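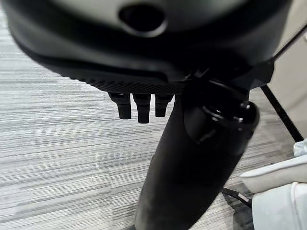

The Big Sort at Leklow House, October 2025

Welcome to the gallery page for our fall sort-out, and thank you for stopping by! If you have followed the house pages for a while you will know that we do this twice a year, once in January when everyone is indoors anyway and once in the fall before the heating goes on, and that the fall one is always the bigger job. Things come down to the back room all summer long, one at a time, and every one of them is going to be dealt with next week. Then it is October and you can't get the door open more than a foot.

This time we started at the far wall and worked toward the door, which I would recommend to anybody with a long narrow room like ours. In the years when we began at the door we just kept pushing the same boxes ahead of us. We had 12 plastic tubs from the hardware store in Merenport, a roll of masking tape, and two markers (one of them dried up before lunch, as they do). Everything that came off the shelves got a number on a piece of tape, and the last number we wrote was 152. I had guessed we would end up nearer half that, and I was teased for it all afternoon.

The first shelf was nearly all kitchen things. Baking tins, a fish kettle, lids for pans that went to a new home long ago, and a whole tub of jar rings that I'm ashamed to say we kept. They do get used when the plums come in, and anyone who has gone looking for one in the middle of jam making will be on my side.

The middle shelves took the longest, mostly for sentimental reasons. There were the Kostiuk curtains, still folded in their paper, and the good picnic blanket, and a shoebox of keys with no labels. We tried 30 of the keys in the two cupboards that won't open. Neither cupboard opened. The keys are back in the shoebox and the shoebox is back on the shelf, so if you want to have a go next time, you know where to find it.

Then there was the pile we called "long and awkward," meaning anything that won't lie flat in a tub or stand up politely in a corner. Curtain poles, an umbrella with a very handsome handle, tubes of one sort and another. I have a soft spot for this pile and always volunteer for it, mainly so that I can sit on a stool.

In our gallery:

The black cylinder, narrower toward the bottom, with a big ringed cap that bulges out wider than the rest of it. A little scuffed and smudged down the body, but look how nicely the cap still shines along its bevel against all that dull black!

What went where

Good kitchen things that we had doubles of are in the tubs by the stairs, and neighbors are welcome to come and look through them. Please bring a bag.

Linens and the curtains have gone up to the landing closet, which is drier. I put a bar of soap in with them, the way my grandmother did, and I couldn't tell you if it does any good but the closet smells lovely.

Tools and paint are on the bottom shelf on the left. We did throw out the paint that had turned to rubber.

The Memon chairs are staying. I know they are uncomfortable. We need something for people to sit on at the January supper, and a cushion helps a great deal.

Long and awkward things now have the tall corner behind the door, with a strap across to hold them up. Please do up the strap again when you take something out, or the curtain poles come down on the next person.

If you spot anything on these pages that you left with us and would like back, leave a note in the kitchen with its tape number on it, and we'll set it aside for you.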